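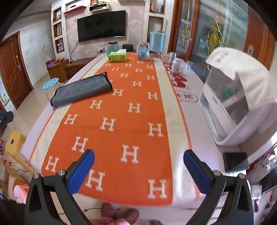 Blue pads, fingers open, dining table end. Gray cloth on the left is the next pick.

hcollado_c
Okay, so I've been going back and forth between two sets of fingers for the handheld gripper and I'd like some opinions before I print more. The ones above are the Irnov linkage fingers with the blue pads. The other set is the Skodo, same mount, stiffer, with a ribbed rubber face. I did 48 picks on folded cloth with each at my dining table. Irnov got 40, and the Skodo was far enough behind that I quit keeping a neat log (I know, I know).

My issue is the pivots. There are two screws per finger and mine keep backing out. Anyone else?

huia_h
Blue threadlocker, tiny drop, leave it overnight. I had the same thing on mine back in May and haven't touched them again.
I'm surprised by your Skodo results though! For anything rigid I'd take it every time. Did you try it on bottles or cans?

hcollado_c
Only cloth so far. Bottles are next, there's a white one on the far right side of that table.

macarena.cantero
I don't buy the comparison, sorry. Folded cloth with a fat edge is the easiest thing a soft pad will ever get. Lay a single layer flat on that runner and try to pinch it up. My Irnov pads just skate over the top, and the ribbed ones at least bunch it a little.

hcollado_c
Fair. I'll run flat cloth too, same number of tries.

hanne_e
Can we talk about the camera for a second – are you happy with that wide a view? You've got both fingertips and the whole room clear to the TV. Great for tracking, and all those H's on the runner should give you tons of features. But the letters repeat, and on my Nieto controller the pose estimate jumped a full letter over on a checkered tablecloth. Drove me nuts for a whole evening.

huia_h
@hanne_e that's a matcher settings problem, repeating patterns are fine if there's enough other stuff in view. And there's a LOT of other stuff in view.

hanne_e
Maybe from that height. Once you go down for the cloth it's mostly fabric filling the lens, and that's where mine lost it.

macarena.cantero
Agree with Hanne. I'd throw a plain cover on and compare the tracks.

hcollado_c
Will do both. Threadlocker's going on tonight, so flat cloth tomorrow after work if it's set. Does anyone have the pad file in a softer version, by the way? Mine came from the Flandville group's folder and there's only the one hardness in there.

huia_h
I've got one, check your messages.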